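Tableware and Bench Notes: Plates, Mugs and the Pumpkin Bun
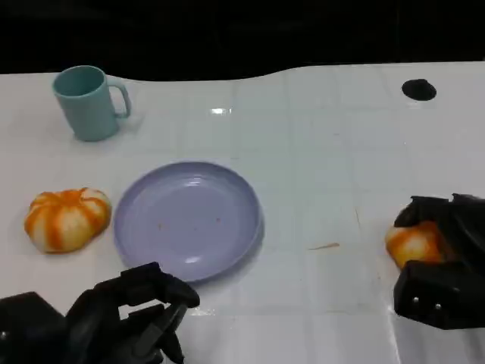 By Fiachra Lenihan
Ulley Newsletter | August | Materials and Supplies

The plastic tableware order has been consolidated. From this month, plates and mugs are issued from the Kultmont store in one mixed lot, and the separate request form for mugs is withdrawn. The lot holds 286 pieces. Lavender plates and pale teal mugs remain the standard pair for table setups on the white top.

The lavender plate is round with a raised rim. A squat item such as the pumpkin-shaped bun should be set down inside the rim, clear of it on all sides. If a bun comes to rest on the rim, lift it and place it again; do not push it across.

The buns are orange and white, with stripes running out from a central point on top. They are soft, and grip pressure should be kept to the minimum that holds the shape. Record any bun that stays flattened after release. Starura will replace these against the log sheet, up to 7 per request.

Mugs stand upright toward the back of the table, on the left, with the handle to the right. Keep the area between mug and plate clear.

Two points on the surface. The white top is glossy and shows a bright spot under the overhead lights, and small reflections also appear on the plates. Mabaso has a matte cover on trial and will circulate measurements when the trial closes. Second, orange-brown specks have been noted on plates. Wipe plates with a damp cloth between setups and dry them before stacking.

Plate stacks are limited to one shelf in height. Requests for the next lot go to the Kultmont store before noon.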